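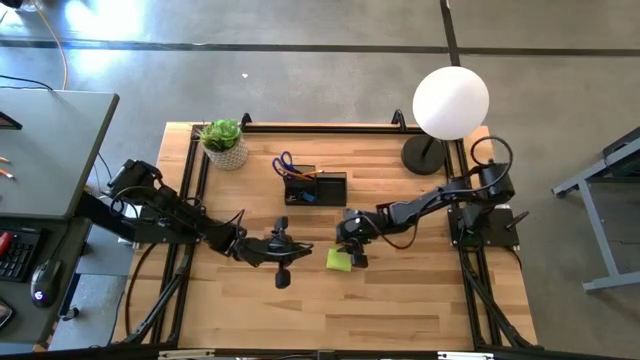 In praise of the shared kitchen table

When we moved to Naserham, the first thing we bought was a table, and we ate our dinners on the floor for most of a month while we waited for it (the truck from Flireck had the wrong street, then the wrong table, then a flat tire). I have been fond of it ever since. I think every household ought to own one table that is too big for it, and that's the whole of my argument, though I'll take my time getting there.

Homes are being built without room for one. The new flats along Furtado Road come in at 701 square feet, and the floor plans show a counter with two stools where the table used to go. I understand why. A counter is handy, and it's cheaper to build. But you sit at a counter facing the wall, side by side like people waiting for a bus, and it is very hard to have a proper argument with your teenager that way, or to make up with them afterwards.

We paid $828 for ours, second-hand, which felt like a terrible lot of money that July. My neighbours thought we'd lost our minds. Since then it has held birthday cakes, tax papers, tomato seedlings, a sewing machine, and one very long jigsaw puzzle of Skisaro harbour with 1000 pieces, which kept us eating off our laps until the holidays were over.
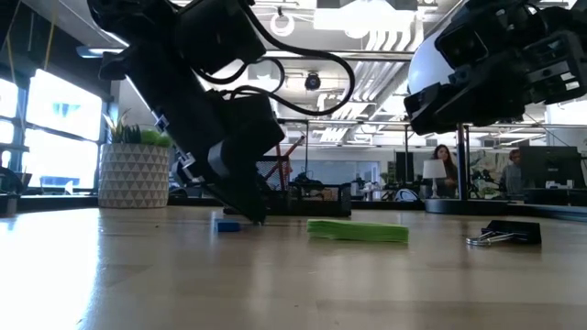
People worry far too much about keeping a table nice. I used to be one of them, with my coasters and my felt pads and my little speech about hot mugs! Pale wood is the worst for it, I'll admit, and even a tabletop with a bit of a gloss, like the light one here, will show you its specks of dust the minute you stop moving. Let it. A table that gets wiped down at suppertime and otherwise left alone will do its job for decades, and the marks it picks up along the way turn into a kind of family diary. I can still find the dent from the year we tried to make our own pasta.

So if you're choosing between the counter and the table, and you can squeeze past it sideways to get to the fridge, please get the table. Ours still blocks half the back door, and the dog has learned to go under.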